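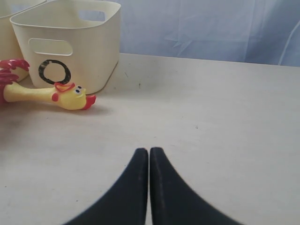
What do you need to try the Tridness gripper kit on a soft-object sorting job?

A table you can leave alone for a day, two open bins, a few soft objects of different sizes, an arm that takes the kit's mounting plate, and a computer for the Magesa software. The kit supplies the gripper, the wrist camera, the cables and the plate. It doesn't supply the arm, and the product page makes you scroll a long way to find that out.

How to test the Tridness kit before you decide to keep it
by Kiran Bhardwaj

Urnarier sells the Tridness for $800. Workden, which resells it, will also sell you a setup service for $500. The pitch for both is that you show the robot a task a few times and it picks the task up. I have read that sentence on a lot of boxes. What follows is the routine I use to find out how much of it applies to the job you have, and you can do all of it inside the return window without paying for the setup.

If you only want to know whether the gripper opens and closes, skip this. It does.

Before you unpack

Read the manual as far as the wiring chapter. It runs 112 pages, and a good share of that is safety text repeated for every arm Urnarier supports, so it goes faster than you'd think. Find your arm's section and check the bolt pattern against your actual arm. Mine was listed as supported and still wanted longer bolts than the ones in the bag.

Keep the foam. Workden's return terms ask for the original packing, and I would bet most people throw it out by dinner.

Step 1. Set up the table

Use a plain, light tabletop. The demo video shows a shiny black one, which looks great and gave me trouble with reflections. Hang a plain sheet or curtain behind the table so the camera isn't also looking at your shelves. Folds in the cloth didn't bother it in my tests, so don't bother ironing.

Put two bins near the back of the table. I like cream plastic storage bins with handle holes, the cheap kind. Mark one with a big X and the other with a big O. Black tape works, and so does a marker. Make the marks thick. The software is supposed to tell the bins apart by these, and I'd sooner have it fail for an interesting reason than because my O was too thin.

Step 2. Pick objects that are a nuisance

The kit comes with foam cubes. Put them back in the box. Anything can pick up a foam cube.

Rubber chickens are my standard test, and I'm serious about it. They're long and floppy, they have narrow necks and feet that snag on things, and one that is lying on its side gives the gripper a different problem depending on which end is closer. Get them in more than one size. A small one drops into a storage bin with no fuss. A big one won't go in all the way however you turn it, and you want to see what the software makes of that.

Step 3. Mount and calibrate

Bolt the gripper on, run the camera cable along the arm, and leave slack at the wrist. The manual's drawing shows the cable pulled tight. Ignore the drawing. Turn the wrist through its full range by hand, power off, and watch the cable the whole way.

Then open Magesa and choose Calibrate. Close the fingers fully and look at the live view. You want the tips near the bottom of the view, in the middle, meeting at a narrow gap. If one finger sits higher than the other, loosen the plate and start again. Magesa will happily report a successful calibration with a crooked gripper, so don't trust the green check mark. I got a green check mark with the lens cap on.
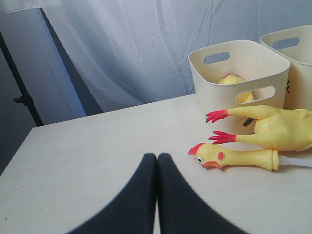 Once the view looks right, save the profile under a new name. The default profile gets overwritten every time the software updates, and it updated twice while I had it.

Step 4. Record your demonstrations

The quick-start card says four demonstrations are enough. Do the four, exactly as it tells you, because that's the claim you paid for and you should test it as written. Save that set and label it.

Then record a second, larger set of your own. Change these things between takes:

Where the object starts. Near, far, left, right.
Which way it points.
Which bin it goes to.
Whether another object is lying close by.

Move slowly near the rim of the bin. With a long object, grab it somewhere that lets the rest hang without dragging across the table. I had the best luck around the middle of the body. Necks bend, and then the heavy end swings wherever it likes.

If you fumble a take, delete it right away. Magesa has a setting called Auto-trim that is meant to drop bad takes for you. I turned it on for a while and couldn't see any pattern in what it kept. Leave it off until Urnarier explains it better.

Step 5. Decide what counts as done, and write it down

This step isn't in the manual and I think it should be on page one. Before you run anything, write on a piece of paper what a good result is. Is the object in the bin if its feet stick out? If the neck hangs over the side? If it would fall out when you carried the bin across the room?

Magesa marks a task complete when the fingers open over the bin. That's all it checks, as far as I can tell from the logs. So its success rate is really a rate of letting go. 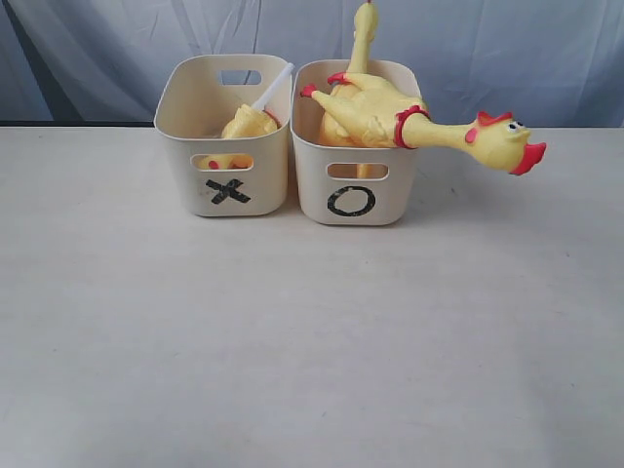

I use a simple rule. I lift the bin by its handle, carry it to the end of the table and set it down. Whatever is still in there counts. You may want something stricter or looser, but pick it before you see the results or you'll start being generous. I certainly did, the first time.

Step 6. Run it

Start with the four-demonstration set. Keep one hand by the stop button and stay out of reach of the arm. Lay out the objects the way you had them in the recordings and let it go. After that, move things.

On my table it did reasonably well as long as the chicken started close to where I'd shown it. Turn the chicken end for end and it would often close on nothing, lift, and travel to the bin with great confidence. My larger set was clearly better. It was still slow, and it still had no idea what to do when something too big was already filling the bin.

Watch these in particular:

The feet. They catch in the handle holes, and the arm doesn't notice the extra pull.
Two objects touching. It tends to go for the gap between them.
Objects up against a bin. The fingers are wide, and they bump the wall before they reach the toy.

Step 7. Check the grip itself

Do this one separately, with the arm parked. Use the Jog screen to close the fingers on a toy at different heights and see how it sits. Then tug it gently. Try the thick part, then the narrow part.

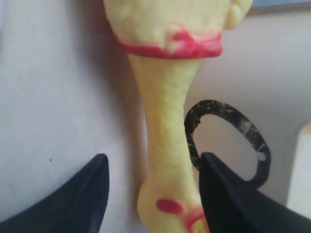
Yellow rubber toy held upright between the gripper fingers.

The hardware is the part of this kit I'd defend. The fingers hold bumpy rubber well on the default force setting, and going higher gained me very little. On the low setting, heavier toys slid. Wipe the finger pads with a damp cloth every so often and let them dry before the next run.

Should you pay for the setup service?

I wouldn't, at least at first. I asked Workden what the $500 covers and the reply listed mounting, calibration and a recorded training set for one task. Steps 3 and 4 above are the same work. If you've never bolted anything to an arm, or your hours cost more than mine, it may look different to you. Ask them in writing whether the training set is re-recorded if you move the table. My answer came on a Tuesday afternoon and managed to avoid the question.

Keep it or send it back

Keep it if you have a fixed table, objects that start in more or less the same place, and some patience for recording your own demonstrations. Send it back if you bought it for the quick-start claim. And if Magesa's success number was what sold you, go back to Step 5, get out the paper, and run the test again before the window closes.

Returns go through Workden, even if you ordered from Urnarier directly. Take the mounting plate off the arm before you box it up. I forgot, and had to unpack the whole thing again.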